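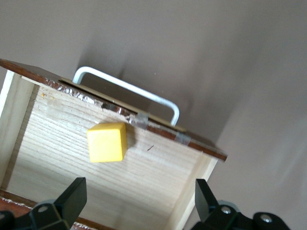
Looking After Books at Home: Tips for People With More Paper Than Shelf

Anyone who reads will sooner or later own 300 books and a bookcase built for rather fewer. What follows is for ordinary reading copies: paperbacks, the school prize your gran won, the hardback novels you fully intend to finish. If you own something valuable, stop reading web pages and ring a conservator.

Shelving

Stand books upright, snug but not jammed. You should be able to slide a finger in beside any volume without skinning it. Big art books are the exception and are happier lying flat, no more than 3 to a pile, whatever the magazines do with them on coffee tables.

Keep the shelf off an outside wall if you can. If you can't, pull the books forward an inch so air can get behind. My own Victorian novels spent a December against the north wall in Rindale and came out smelling like a cricket pavilion. They still do, a bit.

Never pull a book out by the top of its spine. Push the neighbours back on either side and take it by the middle. Everyone knows this and everyone hooks a finger over the top anyway, which keeps bookbinders in biscuits.

Dusting

Hold the book firmly shut and brush the top edge with a soft, clean paintbrush, working away from the spine. Don't use polish. Don't use a damp cloth on paper or cloth bindings. A hoover with a brush head and a pair of old tights over the nozzle will do the shelf itself.

Do one shelf at a sitting. If you try to do the lot you will be found at midnight on the carpet, reading chapter nine of something you gave up on at university.

Musty smells

Put the book in a lidded plastic tub with an open dish of bicarbonate of soda next to it, not touching. Leave it for a week, sniff, and repeat if necessary. Olga Moreira, who ran the second-hand stall at Firmont for years, swore by unused cat litter, and it does the job just as well provided you keep the cat informed.

If there is live mould — furry, or it smears when touched — bag the book and keep it well away from the others until you've decided whether you love it.

Small things in drawers

Bookmarks, loose dust jackets, the letters you find tucked inside old copies: they all need somewhere to go. A shallow drawer is good. Line it with acid-free tissue, lay the paper flat, and don't keep rubber bands in there, as they go sticky and then go everywhere.
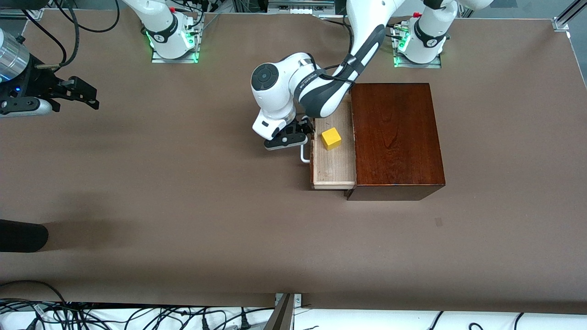 A drawer left open collects whatever is going.

Empty it once a year. Mine lately gave up 20 train tickets, all of them marking pages I have no memory of reaching.

Loose pages and torn corners

Sticky tape is the enemy. It yellows, it oozes, and it takes the print with it when it leaves. For a page that has come adrift, run a very thin line of PVA down the inner edge with a cocktail stick, ease it home, put greaseproof paper either side and leave the book under something heavy overnight. A complete Shakespeare is ideal and may as well earn its keep.

Lending

Write it down. A notebook by the door will do: title, borrower, month. Agathe Gaillard has had my copy of Middlemarch long enough for it to qualify for a pension, and all I have to show for it is a pencil note saying "A.G., back soon".

If you put your name inside, use a soft pencil on the first blank page. Biro dents the next few leaves and looks like a threat.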